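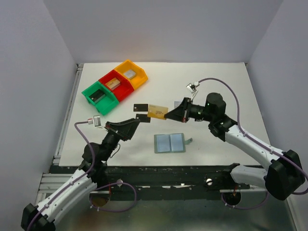

Buying the second station: a talk with the Eskola equipment planner

Budget season is November at Eskola, and the person who plans the equipment there had 35 minutes for us between meetings. Coffee, no lunch. The topic – what a two-arm station really costs once it's bolted down.

"People ask for the arm price," she said. "Fine. Then what. You need two arms, the bench, the walls, cables, a camera on each wrist. Put it on one line or you'll get it wrong."

Her first request got it wrong. It went to Plodance, the reseller, and came back with the arms and not much else. Cable ties and clips alone ended up at $222 after reorders. Small money, but it had no line in the budget, so it took weeks to get signed.

The work is card handling. Pick a flat card off a table, hold it, get it to a holder. Sounds easy.

"A flat card is the worst thing to pick up. Budget for fingers. We looked at a fancy gripper from Pririer and I said no, buy the plain one and spend what's left on spare finger tips."

Does she regret that? Not so far. Spares for the wrist cameras are another matter, she wants one on the shelf for each station and has none. 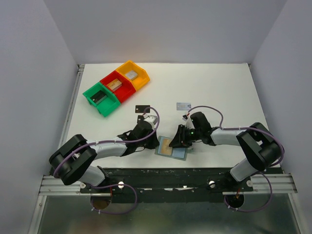 The bins, cards and card holder come out of a separate pot, office supplies, and she'd like to keep it that way. "Cheap stuff gets swapped all the time. I don't want a purchase order for a plastic bin."

Next up is a copy of the same station for the Prirnamar site. Same beam, same rails, same cable lengths. She has asked for 2 quotes and wont take one that leaves out install. Last time install was $982 and it came as a suprise.

Lease or buy? Buy, she says, if the task will stay put for a few years. Lease if your still arguing about the task. She was already standing by then, next meeting at 2.

"Write down who pays for repairs," she said from the door. "Before you order. Get it in the quote."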